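Pivside holiday flat, Powell House - end of season safety check, with my comments
Walked round by Beca Llewellyn, August 29, 2026

Smoke alarms: PASS. Both went off when I pressed them and my ears are still ringing. The hall one was chirping on and off all last week, so it's had a new battery anyway.

Carbon monoxide alarm: PASS, but the date on the back says replace by November. I've put it on the list.

Fire blanket: FAIL. Still in its pouch, lovely, but somebody had hung it on the hook right over the hob! I've moved it to the wall by the door. Needs a proper screw, it's on a sticky hook for now.

Front door and way out: PASS. Opens from inside without a key. Please can we keep the boot rack out of the hall, I moved it again.

Windows: three fine, back bedroom catch is loose. I could push it open from outside with one finger - not what you want on a ground floor. Markel are coming to look at it. 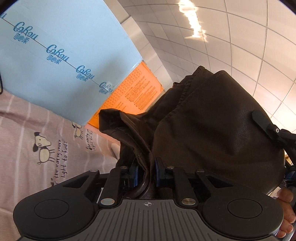 Heaters and anything that can burn: PASS with a moan. The Flekier panel heater in the small bedroom works and cuts out when tipped, which is good. What I don't like is how quickly stuff gets put down near it. Bedding like the pink set with the cartoon dogs, cardboard boxes, anything dark and bulky you might sling over a heater to air - all of it wants to be well clear. I've written "KEEP CLEAR" on a card and taped it to the wall above.

Sockets and leads: one FAIL. The kettle lead has a nick near the plug. Kettle is in my car boot so it can't creep back.

Hot water: a bit fierce at the bathroom basin. I turned the thermostat down and will try it again next visit.

Bath mat: gone slimy underneath, binned. New one costs less than a twisted ankle.

Outside steps: second one down rocks when you tread on the left side. I've put tape across it and told the next guests to use the ramp. Wants doing before the frosts.

Meter cupboard: PASS. Reading 452, torch on the shelf works, stopcock turns.

Still to do: blanket screw, window catch, new kettle, step. Keys are back in the safe.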